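Stidum Robotics Club – About Us
Posted in January by the club staff

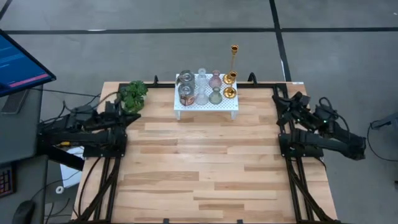
Prunside School's principal has asked more than once why a robotics club spends its time on shelves and tableware instead of building something that drives. The reply in the club handbook is that arranging household objects is a hard manipulation problem, and that it can be studied indoors all year on one table.

Stidum is the after-school robotics club at Prunside School. It works on two-arm manipulation: picking up, moving and setting down ordinary objects with a pair of jointed arms mounted on opposite sides of a wooden table. The club does not build arms from kits. Members write the control code, design the tasks, record the runs and train the models.

The current project is called Clelent. Its subject is the tidy shelf. A low perforated riser stands at the back of the table and holds glassware and candlesticks of different heights. The arms are to take pieces from the shelf, place them on the open tabletop, and return them in a stated order. Clear glass is difficult for a camera to locate, and tall narrow pieces tip if the gripper closes off center. Both problems were left in the task on purpose. A plant at the back corner serves as an obstacle that the left arm has to clear.

Work is split between 2 groups. The recording group drives the arms by hand control and saves each run. The training group sorts the runs, removes the faulty ones and fits the model. Members change groups at midyear. The target for Clelent is up to 2,000 recorded runs, and a run counts only if the starting layout was logged before the arms moved.

The table stays in one position. Tape lines on the carpet help put it back if it has been shifted, and clamps hold the frame. Object positions are changed between runs according to a printed list – members do not choose them by eye, as early data showed the same few layouts again and again.

Sessions are held on Thursday after the last class period and run for 3 hours. New members begin with the safety rules and the stop procedure, then practice with plastic cups before they handle glass. No programming experience is needed to join. A member who misses the safety session may attend but may not operate an arm.

Each spring the club enters the Karakaya Challenge, a regional contest in household manipulation. Teams receive the object list in advance and the layout on the day. Stidum scored 73 at its last entry. Most of the lost points were for slow placement, with a smaller share for objects set down outside their marked area. Placement speed is now logged for every run – the figures are kept in the club notebook, which members may read at any session.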